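Gripper and wrist camera catch-up, Tuesday, half nine

Minutes typed up by me again, so blame me for the spelling. Everyone on the bench rota was there and we started more or less on time. Last meeting's minutes were agreed with one fix: I'd put the Marras fingers down as "returned" when they were still in the drawer.

1. Fingers: Fudik against Marras

We spent most of the meeting on this one! The Fudik pair has now done its full 60 picks on the mixed tray and so has the Marras pair. Fudik dropped fewer of the small bits, and I still like how it closes, nice and even on both sides. Marras was better on anything soft (the sponge, the rolled cloth) and didn't leave marks. We argued for a while over whether the tray was fair, as it's mostly hard parts and that suits Fudik down to the ground. Agreed to run the soft items again as a set of 40 for each pair before we pick one. I'll do the Marras half.

Somebody asked if we could just buy both. Not out of this budget, no.

2. Wrist camera

I said my piece about the mount, which I've been grumbling over since November. I want both fingertips in view all the time, even with the gripper wide open, and I want that to stay true when the wrist tips right back. The black fingers are fine against a pale background, but point the camera up at a ceiling light and they go very nearly to silhouettes.
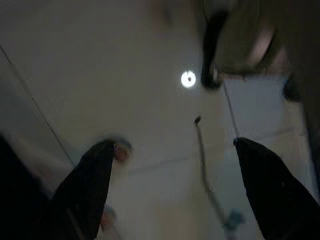

So my vote was for locking the exposure and living with a darker picture, and after a bit of back and forth that's what we're trying first. The other idea was a strip of light tape along the inside of each finger. I'm not against it, only I'd like to change one thing at a time, or we'll be sat here next month guessing which one helped.

Blur came up as well. Anything moving close to the lens smears badly, and the second arm is the obvious worry when both are working the same tray. We'll try a shorter exposure once the lock is sorted.

3. Controller

The Momero box is staying in for now. It lost the gripper twice during the long run and came back by itself both times, and we couldn't agree if that counts as a fault (I say it does). The log stops at line 2045 on the first one, so there's something to look at. The Bokora controller has arrived but the lead is the wrong sort. New lead ordered.

4. Money

There's 440 left for parts. The lead comes out of that, and so does a spare set of finger pads.

5. Anything else

Please put the hex keys back in the tin. Please!

To do before next time
- Soft item runs, both pairs
- Exposure lock on the wrist camera
- Read through the Momero log
- Fit the Bokora lead when it turns up

Next meeting same day, same time, same room.

Recent minutes
Finger pads: what to reorder
Momero first week on the bench
Mixed tray: agreeing the parts list
Wrist mount, second go
Bench rota and booking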